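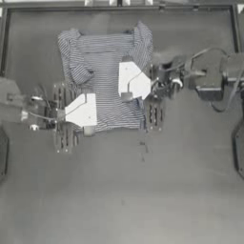
**Vevcombe clothes swap moves to the chapel hall**

04/06/2025

Well, we've outgrown the library! The Vevcombe clothes swap is moving to the old chapel hall on Lustdale Road from this month, and I for one can't wait, having spent most of the May session wedged between the large print section and a rail of winter coats.

In case you missed that one, it was our busiest yet. We had 152 people through the door and 191 things went home with somebody new (I had the clicker, so blame me if it's wrong). Shirts and children's clothes went fastest. Formal wear hardly moved, so if anyone has a wedding coming up, do have a rummage, there are some lovely bits on that rail.

The rules are the same as before. Bring up to four items, clean and with their buttons on, and you get a token for each. Shoes are fine, underwear isn't, and please check your pockets – I've still got a door key and a very nice fountain pen waiting to be claimed.

Ravinder Wong is bringing her sewing machine again and will take up hems and mend split seams while you wait. She did ask me to say that she can't do zips on the day, but you can leave them with her and pick them up the following week.

Parking is a bit tight at the chapel end, so the 34 bus is your best bet. It stops right outside Petrenko's bakery (dangerous, I know) and from there you just cross over. There's a ramp at the side door, and the kettle will be on from ten.

Dexter Ocampo is still after clothes rails, the sturdier the better. If you've got one folded up in the loft, drop it at the library desk with your name on it and he'll make sure it comes back to you.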